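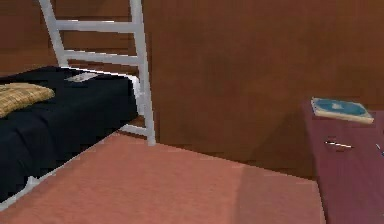 Temps de lecture : 6 minutes

La chambre où les robots ne cassent rien

Vous avez sous les yeux une chambre à coucher. Moquette rose saumon, lambris brun, couverture d'un bleu marine qui tire sur le noir, échelle blanche au bout du lit. Aucun décorateur n'en voudrait, aucun locataire n'y a jamais dormi, et c'est pourtant l'endroit où l'équipe de Cristian Puma a passé le plus clair de son hiver. La pièce porte le numéro 103 dans un catalogue de 124 chambres calculées sur ordinateur, et le catalogue s'appelle Flollar, à la suite d'un vote interne dont personne ne revendique plus le résultat.

Les abonnés de longue date se souviennent que nous avions parlé du projet en octobre, à l'époque où il tenait dans un tableur et dans beaucoup d'optimisme. L'idée se résumait alors en une question : peut-on apprendre à un robot domestique à ranger une chambre sans lui faire ranger de chambre ? La réponse de Puma tenait en un mot, « évidemment », ce qui aurait dû nous alerter. La version un peu plus longue vient d'être rendue publique. Elle fait une quarantaine de pages et le mot « évidemment » n'y figure plus.

Rappelons le principe pour les nouveaux venus. On entraîne la politique de commande du robot, c'est-à-dire le programme qui décide du geste suivant à partir de ce que voit la caméra, dans un monde simulé. On y recommence autant qu'on veut. Les tasses s'y brisent gratuitement et les moteurs n'y chauffent pas. Puis on transporte le tout sur une vraie machine, dans une vraie pièce, et l'on découvre en général que le robot est devenu un expert mondial de la simulation et de rien d'autre. Il connaissait par cœur la couleur de la table. On a changé la table.

Le remède habituel s'appelle la randomisation de domaine : on varie tout, tout le temps, les textures, les lumières, les positions, jusqu'à ce que le réel finisse par ressembler à une variation de plus. La méthode est éprouvée, et elle produit des intérieurs d'un goût discutable, avec des murs en damier vert et des plafonds en peau de léopard. Elle a aussi un défaut plus gênant : à force de varier n'importe quoi, on gaspille un temps de calcul considérable sur des pièces qui n'apprennent rien à la machine.

C'est là qu'intervient Cusi, la méthode décrite dans le rapport. Cusi ne tire pas ses variations au hasard. Elle observe les hésitations de la politique, repère l'élément qui les provoque et ne modifie que celui-là. Si le robot se trompe quand un objet clair est posé sur un fond sombre, on lui sert des objets clairs sur des fonds sombres jusqu'à ce que la question ne l'intéresse plus. Le reste de la pièce ne bouge pas. Puma compare cela à un professeur de piano qui ferait répéter la mesure ratée au lieu du morceau entier. Nous lui avons fait remarquer que tous les professeurs de piano procédaient ainsi. Il a répondu que les laboratoires de robotique, eux, avaient mis du temps.

La chambre 103 est devenue la favorite de l'équipe pour une raison qui tient en peu de place : la petite carte blanche posée sur la couverture, vers le fond du lit. Un rectangle plat, avec de vagues marques grises, que l'on remarque à peine entre l'oreiller et l'échelle. Pour un humain, c'est un bout de papier. Pour la première version du programme, c'était, selon les essais, un morceau de drap, un reflet ou un barreau de l'échelle tombé là par distraction. L'échelle est blanche, la carte est blanche, un bout de blanc dépasse au pied du matelas, et le réseau avait décidé que le blanc était une seule et même chose, répartie dans la pièce.

Il visait donc l'échelle. Avec beaucoup d'assurance, et un score de confiance qui aurait fait rougir un conseiller financier.

À l'autre bout de la pièce, la commode posait le problème inverse. Le livre à couverture bleu-vert, bordé de crème, se détache si bien sur le dessus du meuble que le robot l'identifiait toujours. Il l'identifiait même trop : on lui demandait d'ouvrir un tiroir, il allait caresser le livre. La poignée argentée, mince et brillante, perdait la comparaison à chaque fois. Les reflets métalliques sont une vieille plaie du métier, puisqu'ils changent d'aspect au moindre déplacement de caméra, et un programme prudent en conclut que l'objet n'est pas digne de confiance. On a connu des plombiers qui raisonnaient de la même façon.

Cusi a d'abord isolé ces deux cas, la carte et la poignée. Puis elle a fabriqué 1000 variantes de la chambre, toutes reconnaissables, où seuls changeaient le contraste de la couverture, l'inclinaison de la lumière et la brillance des poignées. L'échelle est restée blanche dans chacune d'elles, Puma y tenait. Il fallait que le robot apprenne à vivre avec.

Et le résultat ? Sur la carte, les erreurs de cible en simulation ont pratiquement disparu. Sur la poignée, elles ont nettement reculé, avec une préférence résiduelle pour la lecture. Surtout, la politique entraînée par Cusi a rejoint le niveau de sa concurrente, nourrie à la randomisation classique, en consommant bien moins de calcul. Le rapport donne les courbes. Elles montent, comme toutes les courbes que l'on publie, mais celles-ci sont accompagnées de leurs barres d'erreur, politesse que l'on ne rencontre pas à chaque coin de rue.

Reste le passage au réel, où les rapports deviennent soudain brefs. Celui-ci y consacre un chapitre complet, ce qui l'honore, et intitulé « Difficultés », ce qui le résume. Les essais ont eu lieu chez Jastberg, dans un appartement témoin meublé à la hâte, avec un bras monté sur une base roulante. La politique a bien reconnu les cartes, les enveloppes et même un ticket de caisse que personne n'avait prévu au protocole. Elle a ouvert des tiroirs. Elle a en revanche buté sur les couvertures, les vraies, celles qui se froissent quand on appuie dessus. Dans Flollar, les plis sont jolis et ils restent où on les a mis : le tissu y est une surface rigide qui fait semblant. Le robot, fort de cette expérience, s'est appuyé sur le lit comme sur un comptoir.

La suite occupe 2 pages du rapport et une bonne moitié des conversations du couloir. Nous n'en dirons rien de plus, sinon que le matelas a été remplacé.

L'équipe en tire une conclusion que l'on aimerait lire plus souvent. Cusi sait corriger ce que la simulation représente mal vu, elle ne peut rien pour ce que la simulation ne représente pas du tout. Aucune variation de lumière n'apprendra à une machine qu'une couverture est molle. Il faut donc du tissu déformable, et le tissu déformable coûte cher en calcul, ce qui risque de manger une partie des économies réalisées. Puma le reconnaît volontiers : « On a rendu l'entraînement moins cher, on va pouvoir se ruiner sur les draps. »

Stollau, qui fournit le moteur de rendu, promet une version avec textiles souples. La date n'est pas fixée. Les connaisseurs du dossier notent que la moquette devait elle aussi devenir souple l'an dernier, et qu'elle reste à ce jour aussi lisse qu'un parquet. Quant aux lambris, dont les fines rainures horizontales sont bien visibles derrière l'échelle, ils donnent entière satisfaction. On ne demande pas grand-chose à un mur.

Un mot enfin sur l'oreiller, qui nous a valu plus de courrier que tout le reste depuis la diffusion des premières vues. Oui, il a l'air tressé comme de la paille. Non, ce n'est pas une erreur de chargement. Le catalogue tire ses textures d'une bibliothèque commune, et rien dans les règles n'interdisait d'habiller un oreiller en vannerie. La politique de commande n'a jamais manifesté la moindre gêne à son endroit, donc Cusi n'y a jamais touché. La méthode ne corrige que ce qui trouble le robot, et le robot n'a pas à poser la tête dessus.

Le rapport complet, les 124 chambres et le code d'entraînement sont accessibles depuis la page du projet. Cristian Puma présentera les résultats en visioconférence le 27 mars, avec une démonstration en direct dans l'appartement de Jastberg si la base roulante est revenue de réparation. Les questions peuvent être envoyées à l'avance en répondant à cette lettre. Celles qui portent sur l'oreiller seront regroupées.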